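Graltwood 84 Lever Set with Breteck Reader: Review After Two Terms

Category: Door hardware, retrofit access control
Location of test: reading room and study corridor, university library annex
Doors fitted: 2

The Graltwood 84 is a lever-on-plate set made for doors that already carry a mortise lock and are being moved over to card access. The plate hides the old knob hole and the old keyhole in one go, and it has a recess on the corridor side for a Breteck reader. The two products are sold separately. The review covers both, as installed, on a pair of solid timber doors with mortise pockets cut for a much older lock.

What comes in the box

Two levers, two long plates, a split spindle, a solid spindle, through-bolts in three lengths, a paper template and a small bag of grub screws. The hex key supplied for the grub screws is soft and rounded off on the second door. Use your own.

The reader comes in its own box with a short pigtail, a gasket and a mounting bracket. No door loop is included. If the door has no concealed wire path, budget for one, and check the hinge side clearance before ordering. Ours was tight and the loop had to be let into the edge of the door.

The lock case is not included either. Graltwood lists the cases that the plate lines up with. We used a Wojcik sash case with a fail-secure electric strike on the frame side. The spindle hole matched the template. The cylinder hole sat slightly low, which meant opening the timber with a round file. The plate covers the result.

Fitting

The template is printed at full size but the paper had stretched across its width. Measure from the centerline of the spindle and treat the printed outline as a rough guide. The dimension figures printed on the sheet are correct.

The through-bolts are meant to be cut to length at marked break points. The marks are placed for common door thicknesses. One of our doors fell between two of them, so those bolts were cut with a hacksaw and dressed. Allow extra time for this on older buildings, where two doors in the same corridor can differ.

The split spindle is the part to get right. Each half turns independently, so the corridor lever can be dead while the room lever always retracts the latch. If the solid spindle is fitted by mistake, both levers work all the time and the reader does nothing useful. Both spindles come in the same bag and look much alike until you try to twist them. The instructions mention the difference once, in a note under the parts table. It should be on the bag.

The plates sit flat on flat timber. On a door with a raised molding close to the lock edge, the plate will foul the molding. A narrow plate is in the catalog, but it has no reader recess.

Lever action

The lever turns through a shallow arc with an even, fairly heavy spring. It returns to level without bounce. After two terms of daily use, neither lever droops. The older sets in the same corridor, from a different maker, droop by a visible amount and have been resprung once.

The return end of the lever comes back close to the door face. This keeps bag straps and sleeves from catching. The gap is still wide enough for a hand in a glove. Users with weak grip can operate it with a forearm or elbow, though the heavier spring makes this harder than on a standard lever. A lighter spring cassette is available as a spare part. We fitted it on the study corridor door following two requests and have left it in place. With the lighter cassette the action is noticeably easier and the return is slightly slower.

Noise is moderate. The latch makes one clear click on opening and a duller one on closing. In a silent reading room the click on opening carries to the first row of desks. Slowing the door closer made more difference than any adjustment to the lock.

Reader performance

The reader picks up a card held flat against the face without delay. Held at an angle, or inside a thick wallet with other cards, it misses often enough to be annoying. The indicator light is small and recessed, and in direct afternoon sun it can't be seen at all. The beeper can be turned down but not off, and the lowest setting is acceptable.

Setup is done from the controller side. We ran it on a Postance controller that already handled the main entrance. The reader appeared under model code 3478 and needed no firmware change. The event log stores the last 300 entries per door when the link to the server is down, then uploads them. We tested this by pulling the network cable one Sunday, and the entries came through in order once it was plugged back in.

Door-forced and door-held alarms depend on a separate contact. The lever set has no request-to-exit switch built in. Graltwood sells a version that does. Anyone monitoring the door state should order that one at the start, as the switch can't be added to the standard plate later.

Finish and cleaning

Both sets were ordered in satin stainless. The finish on the levers is even. The plates show a faint grain running the long way, and fingerprints are visible at the height where people push the door. Weekly cleaning is enough to deal with this. Wipe along the grain with a soft dry cloth, then use mild soap if marks remain. Solvent wipes dull the black surround of the reader and should be kept off it. 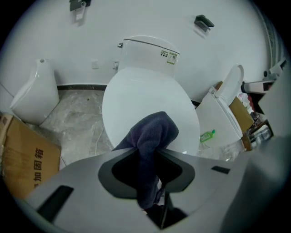 Original hardware

The question that comes up on any older door is what happens to the handles being replaced. The Graltwood plate is long enough to cover the footprint of most antique knob roses, so the original fixing holes stay hidden and do not need plugging. That helps if the work ever has to be reversed. We bagged the old knobs with their screws, tagged each bag with the door reference and put them in the hardware store. Nothing was cut away on the face of either door outside the area covered by the plate.

If the original handle has to stay on one side, the 84 is a poor choice. The through-bolts need a plate on both faces. A surface-mounted reader on the frame with an electric strike will leave the door furniture alone, at the cost of some wiring work in the frame.

Faults so far

One grub screw worked loose on the reading room door in the first term and the lever developed play. It was refitted with a medium-strength thread compound and has held. The same compound was then put on the others.

The reader gasket on the study corridor door was pinched during fitting and let dust in behind the face. A replacement gasket was supplied free of charge but took a long time to arrive.

No failures of the latch, spindle or reader electronics.

Ratings

Build: 4 out of 5
Ease of fitting: 3 out of 5
Instructions: 2 out of 5
Reader: 3 out of 5
Daily use: 4 out of 5

Who it suits

Interior doors with a flat face, a sound mortise pocket and existing access control on the site. It is a reasonable buy where the old lock is being replaced anyway. It is less suited to molded doors, to listed door furniture that has to stay put, and to any opening where the reader will face the sun.

Spares to order with it: one lighter spring cassette per door, one extra gasket per reader, and the longest through-bolt pack if the door thickness has not been measured at the lock edge.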